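Tapia räumt auf: 794 Schreibtische in 6 Wochen

Januar, kurz nach acht, und im Großraumbüro von Tapia liegt schon wieder alles auf dem Boden. Stifte, Kabel, leere Tackerklammern. Der Bürodienstleister lässt seit Jahresbeginn sämtliche Arbeitsplätze ausräumen, 794 Stück, verteilt auf zwei Standorte. In sechs Wochen soll es durch sein.

Geleitet wird die Aktion von Zinhle Visser. "Wir haben in der ersten Woche 4000 Kugelschreiber eingesammelt, die Hälfte davon schreibt nicht mehr", sagte sie am Vormittag. Was noch geht, kommt in den Gemeinschaftsschrank im 2. Stock — der Rest in die Tonne. Kritik gibts auch. Themba Matlala vom Betriebsrat findet den Zeitplan zu eng, viele Kollegen müssten nach Feierabend sortieren. Ein Gespräch dazu ist angesetzt, Termin noch offen.

Neue Schubladeneinsätze liefert Favton. Teststücke stehen bereits in der Buchhaltung, Rückmeldung bisher gemischt: zu flach, heisst es.
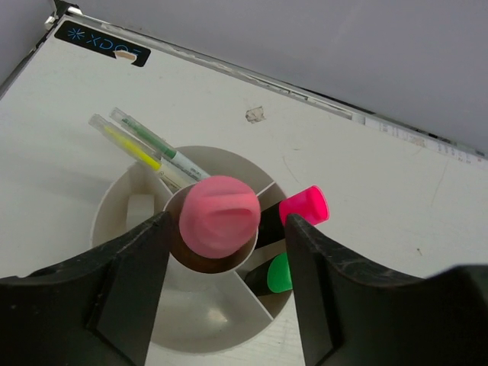

Bei den Stiften gilt ab sofort ein Behälter pro Tisch, mehr nicht. Erlaubt sind Becher, Schale oder Drehständer, Hauptsache es bleibt oben alles sichtbar. Beliebt sind die runden weißen mit Fächern, Textmarker auf die eine Seite, die dicken Marker in Pink und Grün auf die andere. Private Sachen dürfen bleiben, müssen aber in die Schublade. Ausgemusterte Behälter nimmt die Poststelle bis 16 Uhr an, bitte leer und ohne Klebereste abgebeben.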